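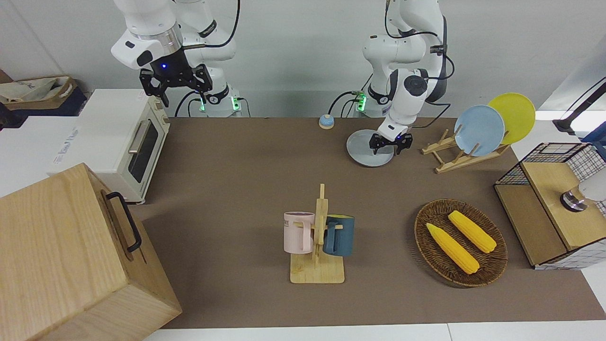 p. 4

**Showing it by hand, showing it from across the room**
Juwita Teoh, Joklow workshop, 6 Jul 2023

Start quick. Thank Teixeira for the room. No jokes about lunch.

- Main claim: the plate is harder than the mug. Say it, pause, let them argue later
- Flat thing on a flat mat. Only way in is the rim, so the person driving has to find the rim *through* the arm
- Our first 100 demos all came in too steep. Fingers touch the mat, driver panics, backs off, and the robot learns the panic too

Two ways of teaching, keep this bit short:

1. By hand. You hold the arm and walk it through. Good feel, slow, your elbow ends up in the side view
2. Remote. Leader arms at the desk, follower arms at the table. Quicker once you've got the knack, but you lose touch completley

Ask: who here has driven one? (if hardly any hands, do the lag story from Winirora. If lots, skip)

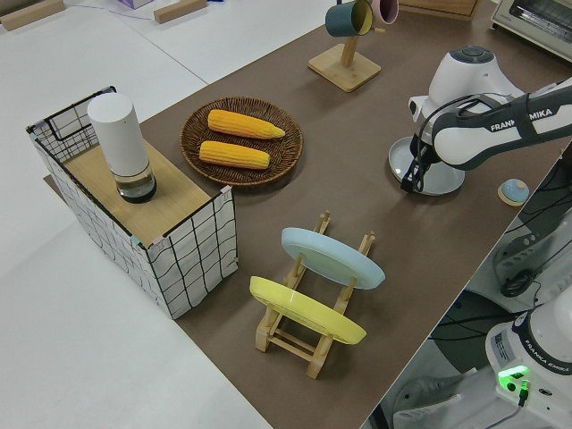
*Plate task, side view. Gripper over the plate, rack with the other two plates nearer the camera.*

Side view matters. From the front you can't judge finger height at all, drivers were guessing. We gave them both views and the re-takes dropped. DON'T give a percentage, Cistemholm are still checking it.

Clutter: leave it in. Mugs, corn, bell, oven, all stay on the table even when the task is only the plate. Policy trained on a bare mat fell over the minute a basket turned up.

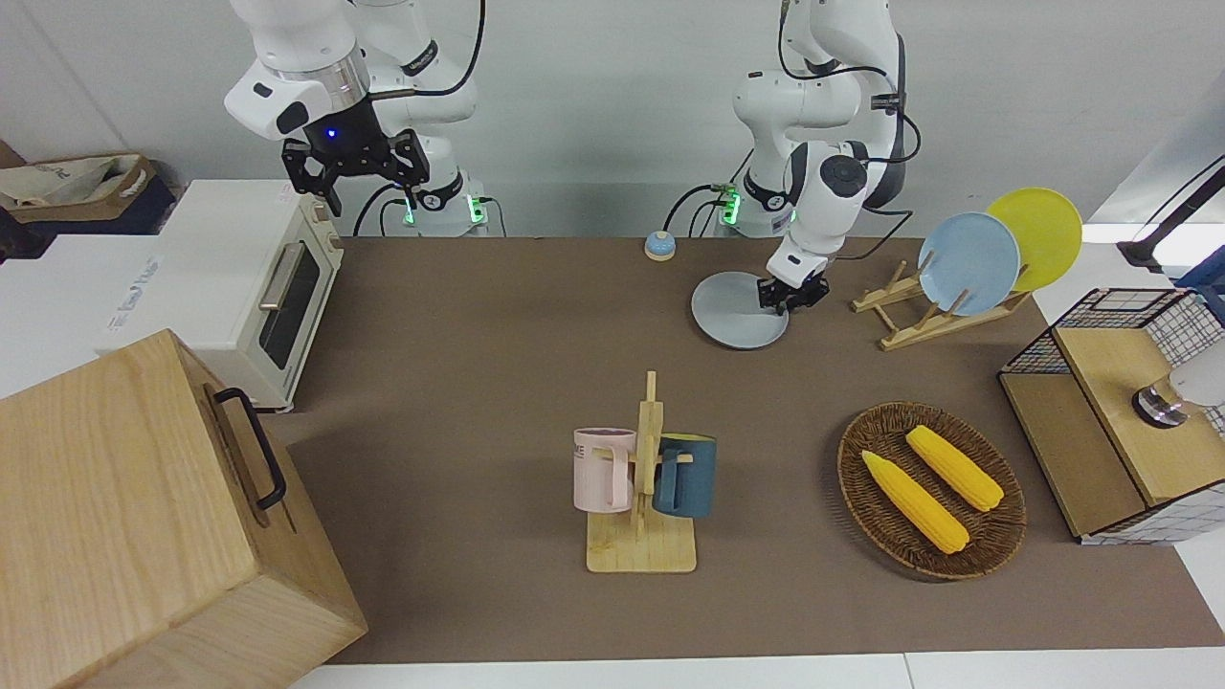

Second arm next. People always ask why record it if it's just hanging there. Because holding still is part of the demo, and later tasks need both. Drivers forget they're holding a second leader and it drifts. Tell them to park it first, then start recording.

Numbers slide: 2000 demos, 23 drivers. New drivers throw away the first few, no exceptions, me included.

Things that went wrong (pick one, watch teh clock):
- gripper closed early, nudged plate, driver chased it
- stopping the recording before letting go

Next: the two-arm set, recording in August. Need more left handed drivers, ask at the end.

Questions. Repeat them into the mic.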